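Findeo Garment Rail — Set-Up and Use Guide
Section 4: Hanging and tagging heavy tops
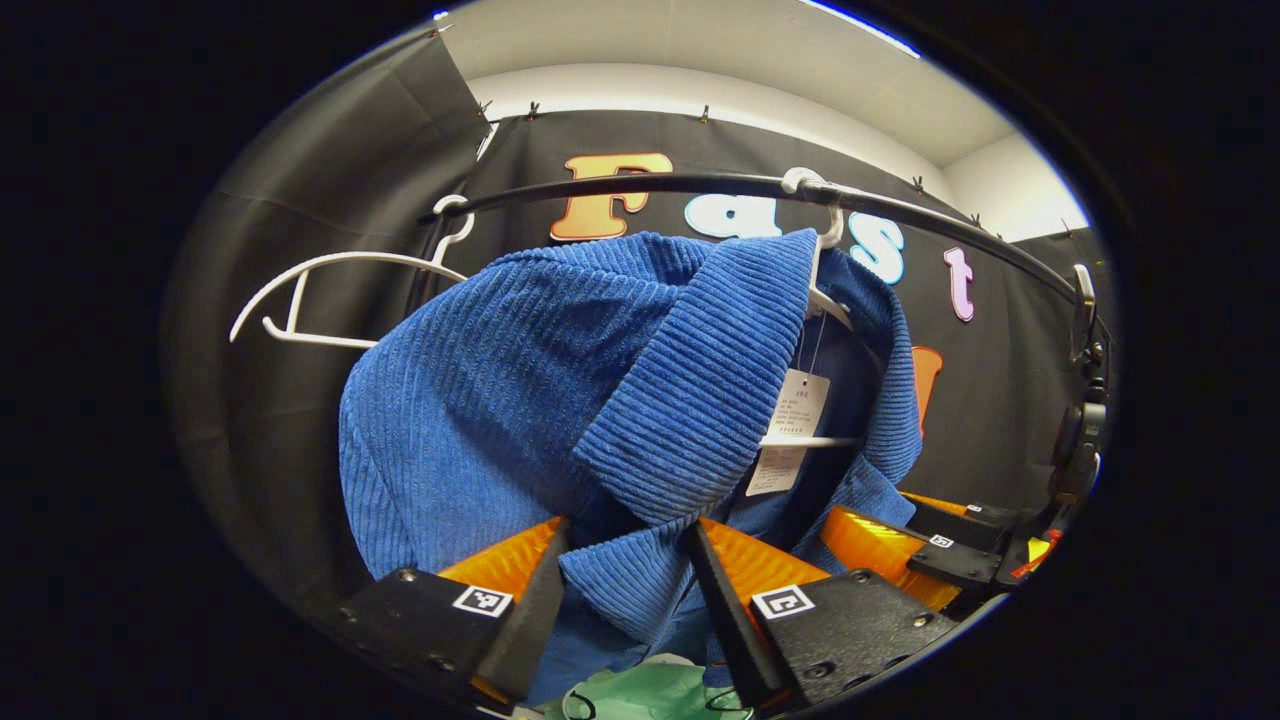
Read this section before you load the rail. The carton says the rail holds 55 pounds. We have our doubts about anyone who reads that number and then hangs 55 pounds of coats at one end. Treat it as a limit for weight spread along the whole bar.

4.1 What you need
The assembled rail from Section 3
White plastic hangers (pack of 25, in the Totel accessory box)
Paper price tags and thin string
A clothes brush for corduroy and other ribbed fabrics

4.2 Hanging a hooded top or jacket
1. Check that both end screws are tight. Yes, again. They loosen when the rail is rolled.
2. Open the front of the garment all the way, if it has an opening. Pushing a hanger up through the bottom hem is quicker, and it also pulls the hood out of shape.
3. Slide in one arm of the hanger, then the other. Center the neck on the hook.
4. Hang the hook on the rail before you touch the hood.
5. Lift the hood or collar with both hands and let it fall where it wants to. A thick one will bunch into a roll. You can spend ten minutes trying to flatten it and it will bunch again by lunchtime.
6. Pull the lower edge down gently and brush the ribs from top to bottom.

Note: Plastic hangers are sold as "non-slip" by nearly everyone, Totel included. Smooth plastic slips. If a heavy top keeps sliding to one side, use the padded Damell hanger (order code 157) or fasten the top button.

CAUTION: Do not hang two heavy garments on one hanger to save space. The hook will bend and the warranty does not cover it.

4.3 Attaching the price tag
1. Write the price and size before tying the tag. Pen goes straight through thin paper and onto fabric.
2. Loop the string through a buttonhole or a hanging loop. Never pierce corduroy with a tag gun — the hole shows between the ribs.
3. Let the tag hang on the outside, where a shopper can reach it without digging.
4. Tug once. If the knot gives, tie it over.

4.4 Empty hangers
Take empty hangers off the rail or push them to one end. Left between garments they tilt, catch on cuffs and drag the next piece down with them. Older copies of this guide suggested spacing garments with empties. We tried it in the Rutherford showroom and would not repeat it.

4.5 Moving a loaded rail
Don't, if you can help it. If you must, take off the heaviest pieces first and push from the upright, never from the bar. The casters were tested for 2000 turns on a smooth floor. Carpet is another matter, and no figure is given for it.

Revised March 4, 2023. Replaces the July edition.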